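Nesting (tableware)

Nesting, in tableware, is the property by which vessels of the same or graded size fit one inside another for storage or transport. It applies mainly to bowls, cups, basins and mixing sets. Flat plates are normally said to stack, although the two terms overlap in trade use.

Geometry

A vessel nests when its wall flares outward from foot to rim. The angle between the wall and the vertical is called the draft. With a small draft, the upper bowl rests on the walls of the lower one and may wedge. With a larger draft, its foot reaches the floor of the lower bowl and the load passes through the foot ring.

The height added to a stack by each further vessel is the pitch. In a uniform set the pitch is constant. In a mixed set it varies with wall thickness, rim profile and the depth of the foot, and the order of the vessels affects the total height. 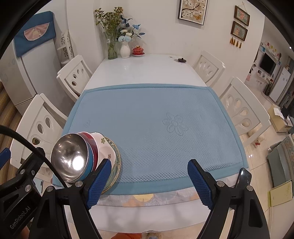
A mixed stack of bowls lying on its side, with a stainless steel bowl foremost.

Graded sets are made in steps of diameter, so that the rims of all members can lie at nearly the same level. The Camine pattern, a six-piece set of mixing bowls, closes to a height of 80 mm. Uniform sets need more height but allow any piece to take any place in the stack.

Materials

Stainless steel bowls are usually pressed from sheet and have thin walls, giving a low pitch. A rolled rim stiffens the edge and keeps adjacent walls slightly apart. Two smooth metal bowls can lock together when air is trapped or a film of water lies between them.

Glazed ceramics have thicker walls and an unglazed foot ring, which is harder than many glazes and can scratch the bowl beneath. Painted or gilded decoration on the inside is more exposed to this wear than decoration on the outside. Felt or paper separators are used for such pieces.

Enameled steel lies between the two. It chips at the rim under impact, and the rim is often given an extra coat in a contrasting color.

Stability

An upright stack tips when its center of gravity moves outside the lowest foot ring. Kolbrún Brøndum's handbook of kitchen storage advises a limit of 70 cm for open shelving. Stacks laid on their side take up less height but must be blocked against rolling.

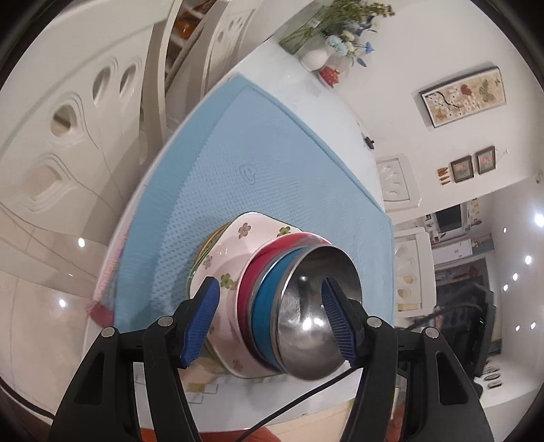

Kemness, December

The storage survey by Indrek Sproģis divided household stacks into three classes: uniform, graded and mixed. Mixed stacks were the most common in homes and the least common in catering kitchens, where pieces are bought in bulk and replaced with the same pattern. The survey recorded pitch, rim wear and the order in which vessels were returned to the shelf after washing.

Catalog terms

The Vekura catalog lists pitch and closed height for every bowl. The Ásgeirsdóttir catalog gives only the rim diameter and the number of pieces per carton.

See also: Draft (molding); Foot ring; Mixing bowl; Stacking chair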